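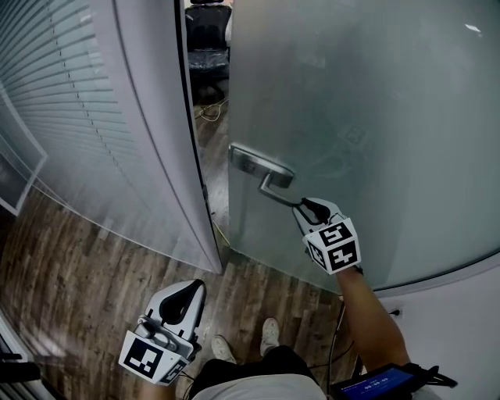 # Glass Offices and Doors: Frequently Asked Questions

These questions come up most often from tenants on the glass-office floors at Adthorpe. Updated December 30, 2025. If your lease says something different from this page, the lease wins.

## Doors and handles

**My door won't latch unless I lift the lever. What's wrong?**

The door has usually dropped a little on its hinges, so the latch meets the strike plate too low. Don't keep forcing it. Put in a repair request and choose "glass door, adjustment." The work takes a few minutes and there is no charge.

**Can I adjust the hinges myself?**

No. The hinge screws clamp the glass, and overtightening can crack the panel. You can tighten a loose lever if you have a hex key that fits the set screw under the neck of the handle. Snug is enough.

**Which way does the lever turn?**

Push down. The levers don't lift to lock, although many people try it. On doors with a keyed lock, the key turns toward the hinges to lock and back to the upright position to come out.

**Can I prop my door open?**

Yes, during working hours, with a rubber wedge or a weighted stop on the floor. Please don't:

- tie the lever to a chair, cable or pipe
- jam folded cardboard under the glass edge
- stick a hook or magnet to the glass to hold the door back

Doors on the stairwell side have closers and have to stay shut.

**Can I hang a coat or bag on the lever?**

We'd ask you not to. A heavy bag wears out the return spring, and then the lever droops and the latch stays partly drawn in. Replacing a handle set damaged this way costs $200, charged to the tenant.

**Can I swap the handle for one with a keypad?**

Only through the building office. We fit one model, the Citen keypad lever, so that the master key still works. Ask for a quote before you buy anything. Other makes often need a different cutout, and tempered glass can't be drilled once it's made.

## Cleaning frosted glass

**How do I get fingerprints off?**

Warm water with a drop of dish soap on a microfiber cloth, then a second cloth with plain water, then a dry one. Work over a whole section at a time. If you clean only the smudge, you'll often end up with a clean patch that shows more than the smudge did.

**Is it okay to use spray cleaner?**

Ammonia-free cleaners are fine. We stock Brillow glass spray in the supply closet on each floor, and you're welcome to use it. Spray the cloth and keep the liquid away from the lock and the bottom edge of the door.

**What about tape residue?**

Soften it with warm soapy water for five minutes and rub it off with your thumb or a plastic card. If that fails, use a little rubbing alcohol on a cloth, after testing it in a corner. No razor blades. Some panels have a frosted film, and a blade will cut straight through it.

**How do I know if my glass has film or is etched?**

Look closely at the border. Film normally stops a hair short of the frame and you can see its edge. If you still can't tell, treat it as film.
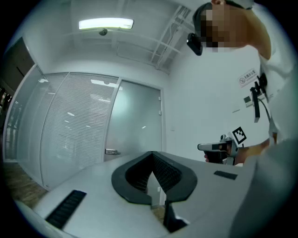 **Who cleans the glass in shared hallways?**

The cleaning crew does, on both sides where they can reach without entering a locked office. The inside face of your own walls and door is up to you unless you pay for in-suite cleaning.

## Privacy, blinds and signs

**How much can people see through frosted glass?**

Shapes and movement, mostly. Anything pressed against the glass shows more clearly than something a few feet back. Screens that face the glass may show up as patches of color at night, but normal-sized text can't be read through it.

**Can people hear me?**

Frosting makes no difference to sound. Most of the noise gets out under the door and around its edges. We can fit a drop seal to the bottom of a door on request. Installation is billed at cost and takes a morning.

**Can I put blinds on the glass?**

Blinds have to hang from the ceiling rail or the top frame with approved brackets. Nothing may be glued to the glass. If your office already has horizontal blinds, they belong to the building and should stay when you leave. Dust them with the slats closed, wiping from side to side, then flip them and do the other face. Bent slats can be replaced one at a time.

**May I put our name on the door?**

Yes, in vinyl lettering, applied to the smooth side. Send us the layout first. Lettering should be white or dark gray and fit the sign area marked on your floor plan. Paper notices can go up with low-tack tape for up to a week.

## Moving in and moving out

**Does furniture fit through the doors?**

Desks should come apart. Assembled office chairs go through if you turn them and lead with the seat. Measure the clear opening with the door fully open, from the frame to the face of the door, and remember that the lever sticks out into it. That's where most scrapes happen. A towel wrapped around the handle and held with painter's tape helps.

**Should I leave the plastic on new chairs?**

Leave it on until the chair is in its place, then take it off. Loose plastic catches in the casters. Bag it and put it in the film recycling bin at the loading dock, separate from the cardboard.

**Where can I run cables?**

Along the base of the wall or through the floor boxes. Don't run anything through a doorway, even for a day, as the bottom of the door will pinch it. If you have to cross open floor for a short time, use a cable cover. We lend them out from room 103. Coil up any spare length and keep it off the walkway.

**The floor has a scratch. Is that on me?**

Small surface marks count as normal wear. Gouges don't. Felt pads under table legs and soft casters on chairs prevent most of them. The wood-look planks can be replaced individually, but the color match isn't always perfect.

**What happens if a glass panel breaks?**

Keep everyone away from it, close the area off if you can do so safely, and call the front desk. Leave the sweeping to us. Replacement panels are ordered from Kollár and are made to size, so expect a temporary board in the opening while you wait. A standard door is billed at $1000. A curved or oversized panel can reach $4000. Check that your renter's policy covers interior glass.

**When is the next hinge and lock check?**

In January. We'll need your door unlocked or someone in the office, and each door takes less than ten minutes. The sign-up sheet is at the front desk, and unclaimed slots will be assigned by floor.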